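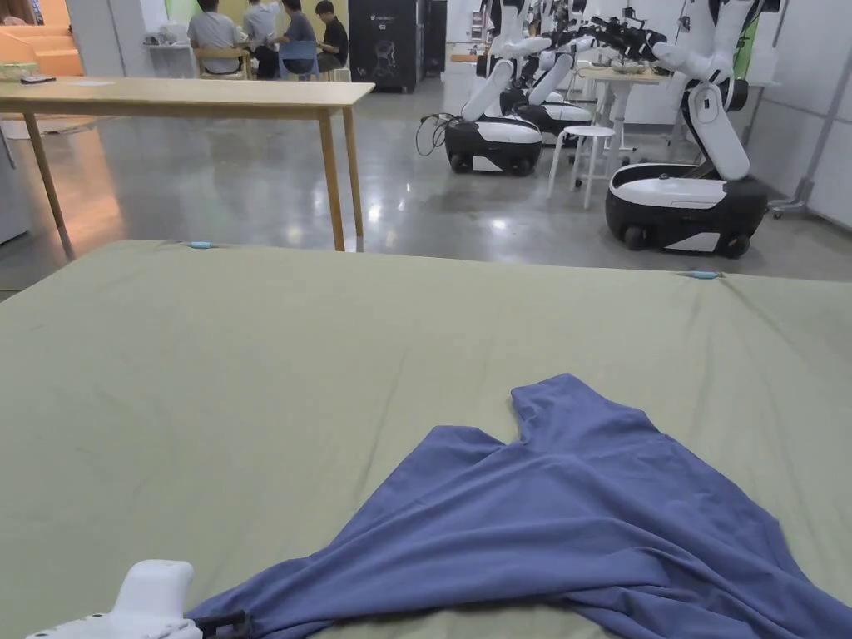 Search the notebook
Search
All entries
Clear

May 2019
Posted by the Soft Goods bench, Bidmont workshop

Folding, and the surface we fold on

I've had a lovely slow stretch at the folding station and want to get it down before I forget the half of it. We've been at the question of whether a padded surface is kinder to clothes than a bare table, and I've come round to the mattress, though it took me a while (and a sore back, as it's lower than I'd like).

The sage green cover is staying. I was fond of the old cream one, but pale shirts vanished on it and I was forever patting about for a sleeve. Blue shows up beautifully on the green. The little light blue clips along the far side are doing their job too — before we had them the cover crept towards me with every pull, and by morning tea I'd be folding on a heap of wrinkles. It still wrinkles a bit. I've stopped minding.

T-shirts remain the hardest thing in the Pevel basket, to my surprise. You'd think it would be trousers. A crumpled tee has no obvious beginning, and if you grab whichever corner sticks out you may get a hem or you may get a sleeve, and you only learn which once you've drawn it out into a long tail and everything else has bunched up on the other side. My habit now is to draw out one corner, lay it flat, then go looking for the neckline before I touch anything else. Slower, but fewer restarts.

Tally since March is 892 folds, of which 139 were tees. I'd call 13 of those tees properly neat, the sort you could put in a shop. The rest would pass in a drawer.

To do: wash the spare cover, ask Huliteck whether the clips come in a longer size, and try the jumpers again now that it's cooler and we all have some to lend.

Recent entries
Jugah towels, second go
Pairing socks by feel
Why the cream cover went
5 ways to fold a fitted sheet, all bad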